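Youth Soccer Kit: Washing, Drying and Storage

Updated April 29, 2026

These notes cover polyester jerseys and shorts, knit socks, shin guards and molded-stud cleats. They assume a front-loading washer and one or two games a week. Check the care label first. If it disagrees with anything on this page, follow the label.

Before the wash

Let mud dry completely, then knock it off outdoors with a stiff brush. Wet mud smears and gets pushed into the knit. Turn jerseys inside out so the numbers and crest don't rub against the drum. Unroll socks and turn those inside out as well; most of the rubber crumb from artificial turf is in the toe.

Grass stains need an enzyme detergent, applied undiluted and left for 30 minutes. Don't use hot water at this stage. For white shorts a second application is usually enough. Chlorine bleach yellows polyester and weakens elastane, so keep it away from anything with a stretch waistband.

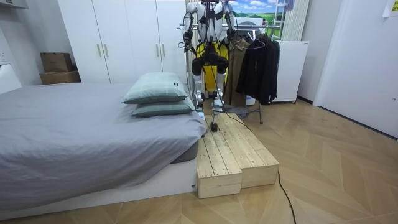 Washing

Set the machine to 30 °C (86 °F), synthetics cycle, medium spin. Fill the drum no more than two thirds. Skip fabric softener entirely. It coats the fibers, slows wicking and holds odor in the fabric. If a jersey already smells after washing, soak it for an hour in one part white vinegar to four parts cool water, rinse, and wash again without adding anything else.

I use Ferska liquid, half the dose on the bottle. The full dose left residue in our soft water and needed a second rinse. In hard water the full dose may be right.

Close hook-and-loop straps before loading. Shin guard sleeves can go in with the kit, in a mesh bag. The hard shells can't; wipe them with a damp cloth and a drop of dish soap, and dry them separately.

Drying

Hang jerseys from the hem or lay them over a rack. Heat from a dryer lifts vinyl numbers at the corners, and once an edge has lifted it collects lint and won't lie flat again. A number that has begun to peel can sometimes be pressed down with a warm iron through baking parchment, ten seconds at a time – test a corner first.

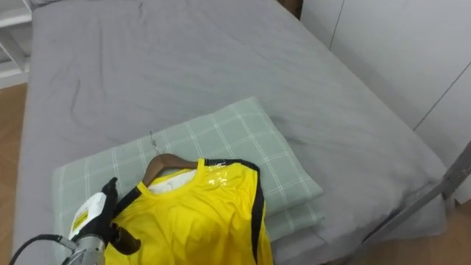

Socks dry slowest. Clip them by the toe. Indoors, a fan on low aimed across the rack does more than raising the room temperature.

Cleats: pull the insoles, loosen the laces fully and stuff with newspaper. Change the paper after an hour, then leave overnight. Keep them away from radiators, which open the glue line at the toe. A Stalamel boot rack holds them soles up and takes less floor than a tray, but the smallest children's sizes slide off the pegs.

Off-season storage

Everything goes away clean and fully dry. Fold jerseys with the number outside the fold line, and put a sheet of plain paper between two printed faces so they don't stick in a warm attic. The 19-quart Jostamix bins hold one child's full kit, minus the ball. Leave the ball at half pressure and store it indoors.

Check the bins in January. Try the cleats on then, while there is still time to order the next size.

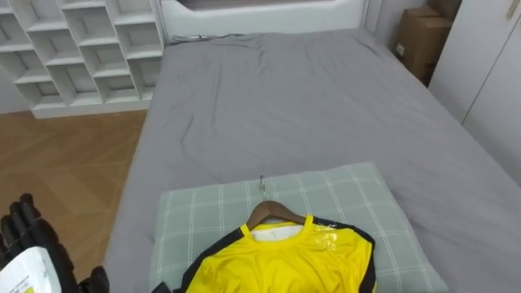 Replace shin guard foam when it stays compressed after you press it with a thumb. Elastic that has gone wavy can't be recovered by washing; sew in a new stirrup strap or replace the sleeve.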